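Chaudhry, Lectures on Prayer and Silence (Nistus reprint, 2 volumes, hardcover)

$36 for the pair
In stock, mails out of Tustimley

I've wanted to sell this one for years! If you've spent any time in seminary libraries you may have seen the old brown set from 1973 on a bottom shelf, usually with one volume missing (it was always the second volume in mine, and the second volume is where the good stuff is). Nistus has put the whole thing back in print, both books, nothing trimmed, and I bought as many as my back hallway would hold.

What it is

These are the Cendside lectures, given to a room of students and pastors and typed up afterward from tape. Chaudhry was a systematic theologian by training, but you can tell people were sitting in front of him. He repeats himself. He stops to answer somebody in the second row. There's a long detour about fasting in lecture four that he apologizes for and then goes right back to in lecture five.

The big question is whether prayer changes God or only the person praying, and he doesn't like either answer very much. Volume one works through the Psalms, the Lord's Prayer and the desert fathers. Volume two gets into the harder material: unanswered prayer, praying for the dead, what to do with silence when it goes on for years. I'd been stuck on that last one myself when I first read it, and I copied out about half the chapter by hand, so I'm not neutral here.

The books themselves

912 pages across the set, numbered straight through, so volume two picks up wherever volume one left off. That annoyed me at first and now I kind of like it, especially when somebody in a reading group just calls out a page. Sewn binding, cloth over boards, one ribbon in each. The type has been reset and it's a lot easier on my eyes than the old typewriter-looking pages. The footnotes are at the bottom of the page where I want them. Greek and Hebrew words are given in the original and then spelled out in our letters, and you can follow everything without either language.

There's a new introduction by Wajid Lodhi, which I'd save for last. It's good, but it gives away where the final lecture is going, and I think you should get there on your own.

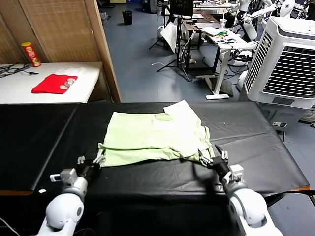
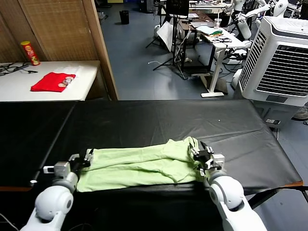
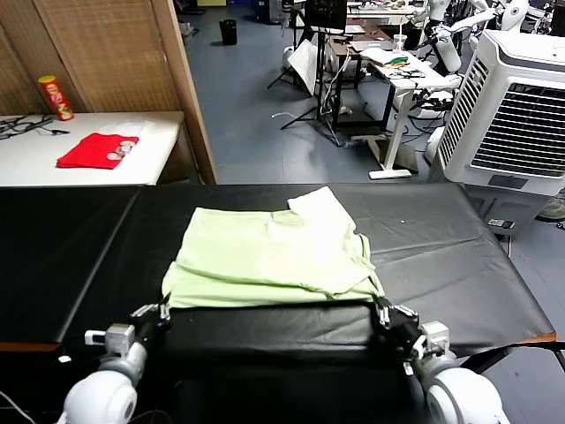
Who I'd hand it to

Pastors, obviously, and anybody teaching an adult class who is tired of the six-week workbook. I've also sold it to a hospital chaplain, a couple of grad students and one very determined retired math teacher who came back in April to argue with me about lecture nine (we're still at it). You don't need a theology degree. You do need some patience with long paragraphs, and if you've never read anything like this before, start with the three lectures on the Lord's Prayer and go back to the beginning later.

If you're looking for a daily devotional, this isn't really built for that. The lectures run long and they don't break up into little morning pieces. Write to me and I'll suggest something else.

Things people ask me

Is it the same text as the old edition? Yes, with the typos fixed and the scripture references checked. The page numbers don't match the old ones, but the original numbers are printed small in the margin, so your citations will still work.

Can I buy one volume? Sorry, no. Nistus ships them to me as a set and I'd end up with a pile of volume ones.

Is there an index? Two of them, both at the back of volume two. One is scripture and one is names and subjects.

Do you give a discount for groups? I do! Tell me how many sets you need and I'll work out a price with you.

Shipping and returns

I pack orders in the evening after I close, and they go out the next morning that the post office is open. The set is heavy, so I use a proper book box with padding at the corners. If a corner gets crunched anyway, send me a picture and I'll replace the volume. Returns are fine as long as the books are clean. Please don't underline first and then decide, it has happened more than once.

Ask for a signed bookplate in the order notes if you want one. Lodhi sent me a small stack and I'm tucking them into volume one until they're gone.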